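Moving my mother's sewing stuff out of the Dokden apartment this month. Posting as I go so my cousins can follow along.

2/ The fabric comes first. She kept everything over a foot long. I'm up to 40 bins and most have no label. Cottons go to the quilting group at Plallari. Wool stays with me until November, when I can drive it up.

3/ Patterns are easier. She wrote the year and the person on each envelope. If your name is on one, it's yours. Tell me by Tuesday, September 10, 2024 and I'll mail it.

4/ The Riedl machine still runs. I oiled it and sewed a straight seam on denim. The belt slips on the high setting. I'm not selling it, so please stop asking.
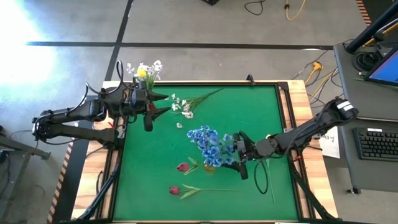

5/ Next is the cutting table, which I need to replace because hers is built into the wall. I want a mat with plenty of table left around it. The bright green with pale wood showing on both sides is close to what I have in mind, and a streaky light grain like that would suit the back room. My budget is $100 for the table and the mat is separate.

6/ Buttons. I stopped sorting after 8 jars. Shell and metal are done. The rest can stay mixed.

7/ Found the receipt for her first big order from the Taromitz mill. Almost 2000 yards of lining, split with two neighbors. She was still using it when I was in high school, and I think my winter coat came out of it.

8/ The shears need sharpening and the shop in town closed. If you know a place that does pinking shears too, send me the address. Thread is tomorrow.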